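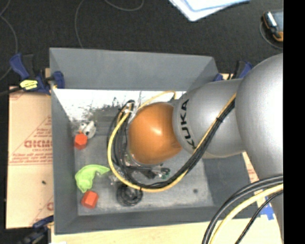
Mixed objects in one bin: how should demonstrations be divided and labelled?

Posted by Sohail Abbasi in Data Collection and Training Sets
Tags: bin picking, demonstrations, labelling, KUKA

Our department has been asked to prepare a set of examples from which a picking policy will be trained. The arm is a KUKA, the bin is an open grey one clamped to the work surface, and the objects are deliberately mixed: red-orange hexagonal blocks, a lime-green cloth, a black coiled item and one or two small pieces. An operator guides the arm through each pick, and the joint positions, gripper state and view from a fixed camera are recorded together.

We have 364 recorded picks to date. A first model trained on them handles the blocks acceptably and the cloth very poorly. It approaches the cloth as it would a block, closes at the centre of it and frequently comes away with nothing. I should be grateful for guidance on the following points.

Whether the cloth should be recorded as a separate set with its own label, or kept in the same set as the rigid objects.

Whether failed picks should be kept. Our present written procedure, which was taken over from the Varstead site, instructs operators to delete them.

Whether the bin should be rearranged after every pick or only when it has been emptied. At present it is rearranged only when emptied, and there are seven starting layouts which the operators use in turn.

The gripper and the cable loop hide part of the bin from the camera during the approach. I mention this in case it has a bearing on the answer.

Umesh Tripathi
Accepted reply, 14 votes

I would advise keeping a single set and adding a label to each pick for the class of object. Separate sets are easily made from a labelled one at a later date, whereas two sets recorded under slightly different conditions are difficult to join. Three classes would suffice for your objects: rigid, soft, and coiled or ring-shaped. The last deserves its own class, as the correct grasp is on the rim and an average of several good grasps may fall in the empty middle.

On failed picks, the instruction to delete should be withdrawn. Mark each recording as success, failure or recovered, and let the person training the model decide what to exclude. The recovered picks are of particular value to you. Where an operator misses the cloth, lifts, and takes it again by a fold, the recording contains exactly the behaviour the model lacks. They should not be used for plain imitation without trimming the mistake from the start.

Seven layouts is too few. The model will learn the layouts. We made this error at Norkton and did not discover it until the bin was loaded by a person from another section, at which point performance fell sharply. Our procedure now requires that objects be tipped in from a tray, without arrangement, at the start of every run, and that the cloth be shaken out and dropped again after each pick in which it is moved.

As to the hidden part of the bin, please ensure that a frame is stored with the arm withdrawn, immediately before each approach begins. It adds a few seconds to each cycle. Labelling staff should work from that frame, and it should also be offered to the model as an input.

Haris Hayat
5 votes

I agree with most of the above but would place more weight on the balance between classes. Of your 364 picks, how many are of the cloth? If the operators clear the bin in whatever order they please, they will tend to take the blocks first and the cloth will be under-represented and nearly always recorded in an almost empty bin. We issue the operator with the target for each pick on a screen, drawn at random. For soft items we did not see steady results until we had 300 examples of that class alone -- your figure may differ with the gripper.

Please also record which operator made each pick. Two of ours approached cloth from opposite sides, and the model attempted something between the two.

Khurram Lashari
0 votes

Have you tried a suction cup? We use one at Mohmand for cartons and have had no difficulty.

Comments

Sohail Abbasi: Thank you. In reply to Mr Hayat, 48 of the picks are of the cloth, and on checking, the greater part were made last in the run. The deletion rule has been suspended pending a revised procedure. Suction is unfortunately outside the scope of the present work.

Umesh Tripathi: With that number I would record cloth picks only for the next few sessions, with the blocks left in the bin as obstruction.

Irfan Marwat: May I ask that the revised procedure be posted when it is approved? The Pimus section is about to begin a similar exercise and has the same deletion rule.

Sohail Abbasi: Certainly. It is expected in April.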